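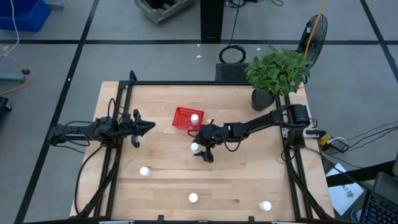

Prunden Bottle Prices – README

14 shares 3 comments

What this is

A table of shelf prices for liquid household goods sold in more than one bottle size: dish soap, shampoo, hand lotion, white vinegar, mouthwash. It covers stores in Prunden and Nollby and was put together to test the claim that the big bottle is the better buy. I had my doubts going in. I still have some, and a few of them are now about the data.

Last updated December 14, 2023. This is version 2. Please don't use version 1, which mixed fluid ounces and milliliters in the same column.

What's in it

prices.csv has 578 rows, one per bottle size per store. stores.csv has 53 rows, one per store. The two files join on store_id.

Columns in prices.csv:

store_id – matches stores.csv
product_type – plain words, all lowercase
size_ml – taken from the label, converted if the label only gave ounces
shelf_price – dollars, before tax
unit_price – dollars per 100 ml, worked out from the two columns before it
tag_unit_price – what the store's own shelf tag said, if it said anything
on_sale – yes, no, or blank
notes – free text, uneven

How the prices were collected

Prices were copied by hand from shelf tags over the course of April. Each store was visited once. A single visit can't tell you whether a price is normal, and anyone who says the on_sale column fixes this has more faith in yellow stickers than I do. Some stores seem to have a sale on all the time. I marked those "yes" when the tag said so and left it there.

The Dimitriou stores print a unit price on every tag. The Brovska stores print one on some tags, and the unit changes from one shelf to the next. I kept the printed figure in tag_unit_price exactly as it appeared, so it won't always agree with unit_price. Don't "correct" it. The mismatch is one of the more useful things in the file.

What it can and can't tell you

You can compare sizes of the same product type within one store. You can also check how often a store's printed unit price matches its own arithmetic.

You can't rank the two chains. The product mix is different in each, and I didn't record brands. I've already seen one chart made from version 1 that ranked them anyway – please take it down if it's yours.

You can't say anything about quality, or about how much product is left stuck in the bottle when people throw it out. Travel sizes are in the table, but they pull any average around badly. Filter on size_ml before you draw a line through anything.

Known problems

Blank on_sale means I forgot to write it down. It does not mean "no."

Pump bottles and refill pouches were left out. This probably makes large sizes look worse than they are in some stores, but I have no way to show that from these files.

Shampoo sold as a two-bottle pack is entered as one row with the sizes added together. The notes column says "pack" for these.

Concentrated dish soap is treated the same as regular. I don't trust the label claims enough to adjust for them.

Use

Free to copy and change. Say which version you used. If you find a row that looks wrong, leave a comment with the store_id and the size, and I'll check it against the paper sheets.

Comments (3) Share (14)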